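Chapter 4
Flowers and the Working Table

In this chapter you will learn
how to choose a place for an arrangement in a room where people work
how to combine fresh flowers with dried branches
how to keep the table useful after the flowers have arrived

Many students begin the course with the idea that an arrangement is finished when the last stem is in the container. In the first three chapters we also worked in this way, and we looked only at stems, water and cutting. Now we must look at the room. The same sunflowers can seem generous on a long table and heavy on a narrow shelf, and a person who sits beside them for a whole morning will see them differently from a person who only walks past.

The studio in Mullon, where Raíssa Arruda taught the first version of this course, had one long table for everything. On Tuesday the students wrapped parcels on it, and on the other days they wrote orders, ate lunch and answered the telephone. She asked them to leave 70 centimetres of free table in front of each chair before they put down any flowers. We keep her measure in this book. It is easy to remember, and it leaves enough space for papers and both elbows.

Colour is the second matter. Against a white wall, yellow becomes stronger and small pink flowers can almost disappear. Put the pale or small blossoms close to green leaves, where the eye finds them more easily. Dried material needs room at the side. If it is pressed between fresh heads, it breaks, and the shape of the branch is lost. 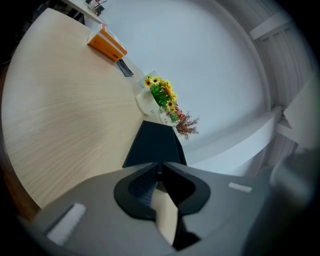 4.1 PLACING THE ARRANGEMENT

Sunflowers and green leaves make the main group, and the reddish-brown dried branches open out low on one side. The white container stays quiet beside the strong yellow. The flowers stand at the far side of the table, and an orange box and a flat black object also have their place on the wood.

Before you continue, sit down at your own table and mark the part that your hands use in an ordinary hour. Detlef Rathjen calls this the "hand field", and we will use his term in the exercises. Place your container outside it. Then stand at the door of the room and look again from there.

Section 4.2 deals with the height of the stems.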